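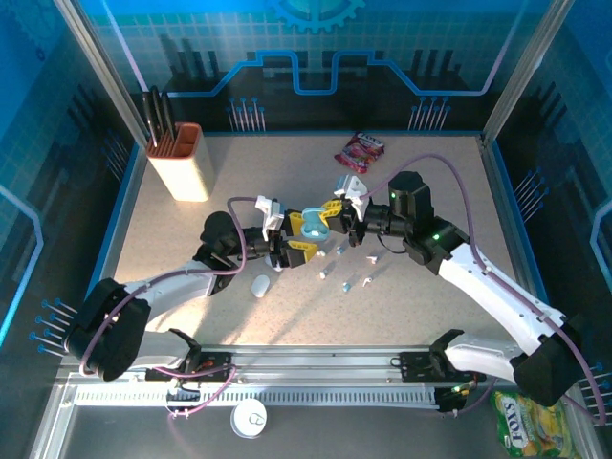

December, bench notes, two-arm cell. I've been promising Randa a proper write-up of our handover rules since the Danel visit, so I'm putting it in the notebook first and she can steal whatever she wants for the Prirnotis binder. The short version is that a handover is the one move where both arms are allowed inside the middle zone together, and we've been way too relaxed about what "allowed" means. Take the light-blue piece. With yellow fingers closed on both sides of it, each arm is basically clamped to the other through one small rounded part, and if either controller decides to do something clever at that moment, the load goes straight into the fingers and then the wrists. So the handover gets its own rules, separate from the pick rules, and they apply on every run, including the "just trying something" runs (yes, I'm looking at myself).

Rule one, the one I care about most: the giver does not open until the receiver has reported a grip AND held it for the full dwell. We've had 400 ms in the config forever. I think that number came over from the old Yammine single-arm scripts, where it was only ever used for settling after a pick. I bumped it to 800 this morning and ran the same handover sequence back to back. It's noticeably slower to watch, kind of like two people being very polite about a door, but I like it a lot better. Noura thinks 800 is overkill and that we should use the motor current to decide. She may be right! But until somebody writes the current check and gets it reviewed, the dwell is the rule, and the rule is 800.

Rule two: while both are closed, one arm is stiff and one arm is soft. Giver stiff, receiver soft, always that way round. We used to leave both stiff on short handovers and you could hear it, a sort of tick when the second gripper closed. That tick is position error with no place to go. If you hear it, stop the run and write it down, please don't just nudge the offset until it goes quiet. I did exactly that last month and spent an afternoon undoing it.

Rule three: the middle zone is reserved by name. An arm asks for it, gets it, gives it back. Handover mode is the only state in which both names can be on the reservation. Plolano's planner already supports this and we just never turned it on, because the demo scripts didn't need it. It's on now. Your old scripts will complain. That's fine, fix the scripts.

Now the dull stuff, which is where I think we're really behind.

Cables. The loops over the wrists need enough slack for the full reach and not so much that they droop into the other arm's side. I want a slow full-range sweep of both arms after any cable gets touched, with somebody watching the loops the whole way and a hand at the stop button. Not from the desk. Standing there. If a loop brushes anything, re-dress it and start the sweep over from the beginning.

Clutter. I go back and forth on this. For the learning tasks we want stuff on the table, messy is good, the policy has to cope with a knife block in the corner and candy packaging lying about the place. But there's a difference between clutter that's part of the setup sheet and clutter that drifted in. My proposal: anything on the work surface is written on the setup sheet for that run, with its zone, and anything tall enough to meet a forearm gets added to the collision model before the arms are powered. Small loose pieces under the handover point are OK for the learning runs as long as the handover height stays where it is. For dwell or force tests I'd clear the middle. Randa, tell me if that's too strict for your people.

While I'm at it, the snack question. If the bag is a prop, it goes on the sheet. If it's lunch, it goes on the desk. Same bag can't be both, I've tried.

Blades: the default is no sharp edges inside the reach of the arms, and any exception gets discussed out loud before power-on. Grippers never get assigned a knife handle as a target without a separate sign-off. I'd like that one in bold in the binder.

People. No hands past the rail while the arms are enabled, even in the soft mode, even to rescue a part. Soft isn't off. Press the stop, wait for the state on the screen to change, then reach. Noura timed herself doing it the right way and it costs 12 seconds including the restart, so I don't want to hear that it slows us down.

Logging. Every handover gets its run number plus the dwell value, and who was at the stop. Run 642 is the one I keep going back to. The receiver reported a grip, the giver let go, the part dropped, and I can't tell from the log whether the dwell was honored or got overridden by the script. That's an infuriating thing to find out after the fact. From now on the dwell is written by the controller itself and the script can't touch it.

Still to sort out:

- Drop behavior. If the part falls during a handover, do both arms freeze or back off? I lean toward freeze, then a manual retreat. Noura wants an automatic back-off straight up. We'll try both at low speed.
- Finger pads. We need a replace-by rule and I have no data. For now, check them by eye before each session and write "pads ok" or don't run.
- What counts as a reviewed change. Randa's version is one other person reading the diff. Fine by me, so long as they also watch the first run.
- Whether the dwell should scale with part size. I don't want it to. Simple numbers get followed.

Next session I'll start with the cable sweep, then the handover set again at 800, then the low-speed drop tests with a soft part. If the tick comes back with the receiver in soft mode I'm going to pull the gripper offsets and redo them from scratch before anything else.

Last updated: December, 4:40 pm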